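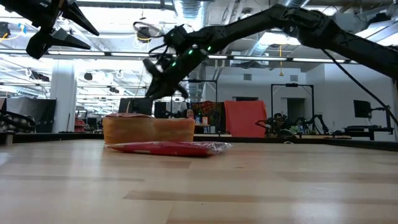

27 September 2022

So I've been learning Arabic since February, and my phone is now home to more language apps than I care to admit. My neighbour Najwa Kanaan grew up speaking it and has been very patient with me over the fence, but she has a job and a life and can't be expected to stand there while I try to remember the word for "bucket". Hence the apps.

The one I've stuck with longest is Mamach. It's mostly flashcards with a recorded voice, and the voice is lovely, a woman who sounds like she's reading you the weather. You get 300 words in the free version and then it wants money. I paid! I don't regret it, although the next lot of words leans very heavily on airports. I have no plans to be in an airport. I would like to talk about tomatoes and the price of petrol and my sister's dog, in that order.

What I do like is that you can turn off the Latin spelling. I left it on for two months, which was a terrible idea, as my eyes went straight to it every single time and I couldn't read a thing without it. When I finally switched it off I felt like I'd gone back to the first day. A few weeks later I read a whole shop sign from a moving bus and nearly told the driver.

Then there's Boltasach, which Sudheer Poduval at work put me on to (he's using it for Portuguese and is annoyingly good). That one is all conversation. It asks you something out loud, you answer, and it decides whether it understood you. Some nights it understands everything. Other nights I say "I live in a small house" five times, slower and slower, with the cat staring at me, and it just plays the sad little noise. I tried the same sentence on Najwa and she got it first go, so I'm blaming the microphone.

My big complaint with Boltasach is that it teaches you very formal Arabic and doesn't really warn you. I asked Najwa how her mother was, using a sentence I'd practised all week, and she laughed until she had to put her shopping down. Apparently I sounded like a newsreader from when she was little. She's since been giving me the everyday versions and I write them in the back of an old diary, spelled however they sound to me. It's a mess in there but it's my favourite of all the things I'm using.

I gave Riedl a go as well and deleted it after two days. Too many badges. It sent me a message at ten at night to say my streak was in danger, and I was already in bed feeling guilty about other things.

If anyone knows of something decent for Levantine Arabic in particular, with audio, that works offline on the train, please leave it in the comments. I've heard Trorulmont has a course coming but their page has said "soon" since I started looking. Meanwhile I'm doing ten minutes of Mamach with my morning coffee and saving my speaking for the fence. Next on the list is numbers above twenty, which I keep putting off.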